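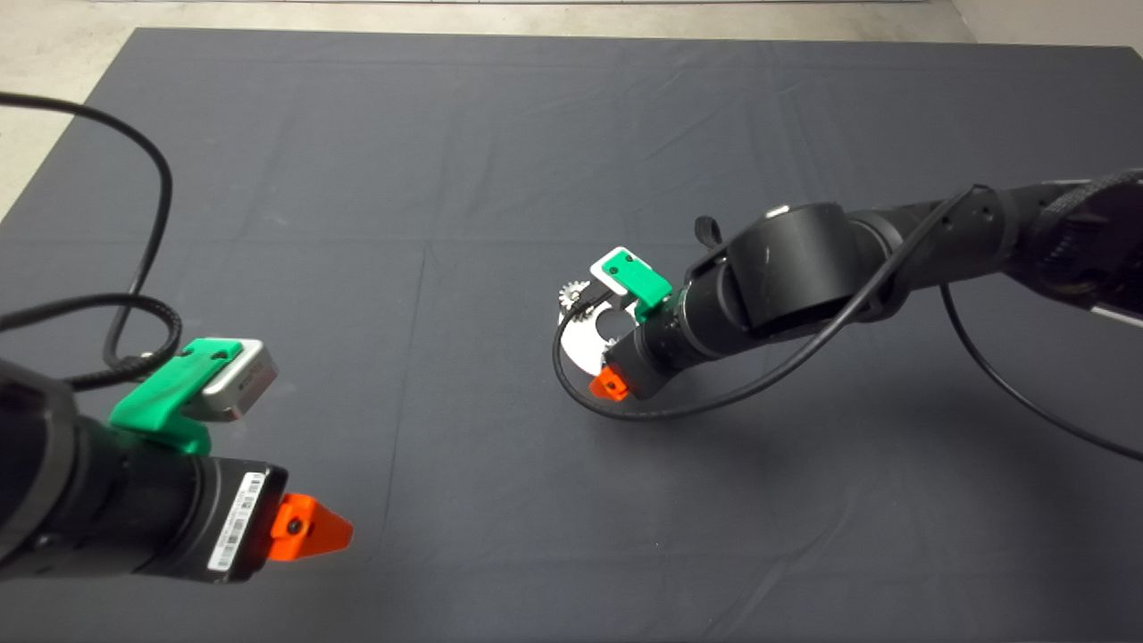 Item 1. Dark gray cloth laid over the work surface.

Noguchi Linen Room — Cloth Inspection, 07/03/2018
Location: Ukside, Room 29

1. Cloth lies flat: Acceptable. Soft wrinkles and a few long fold lines.
2. Floor at cloth border: Pale concrete. Keep walkway clear.
3. Hem: See comment.

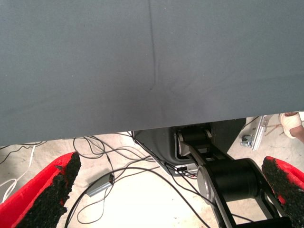 Item 3. Lower hem, gray fabric.

Comment: Hem slants — lower at left. Faint ripples above it. Press before storage. Recheck in November.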